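Fleece blanket

A fleece blanket is a light bed or sofa covering made from knitted synthetic fabric, usually polyester, with a raised surface. It is sold in plain colours and in printed patterns, and serves as a top layer on a bed, as a loose throw or as a lining beneath a heavier cover.

Manufacture

The base cloth is knitted and then brushed with fine wire rollers, which pull loops of fibre away from the ground. Shearing levels the resulting pile. Brushing may be applied to one face or both. Edges are hemmed, whip-stitched or bound with tape.

Printing

Patterns are commonly applied by transfer printing, in which dye passes from paper to cloth under heat. Floral designs are widespread, often set on a ground of scrolls or paisley curls. Leaf and feather repeats form a second group. Large motifs lose their outline when the cloth is bunched and are best judged with the blanket laid flat.

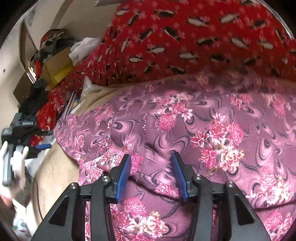 Bogumił Wasilewska objects that printed throws are too often classed by pattern alone, and would sort them by pile height first, as the Kisley household handbook does. The handbook recognises three grades: short, medium and deep.

Folding and storage

A double-size blanket is normally folded lengthwise in two, then across until it fits the shelf. Stacks of up to five remain stable; taller ones tend to slide. Rolling takes more room but leaves fewer creases in the pile.

Care

Washing is done at a low temperature without fabric softener, which coats the fibres. Tumble drying on high heat can mat the surface permanently. Pilling is removed with a fabric comb.

See also: Bedspread; Quilt; Throw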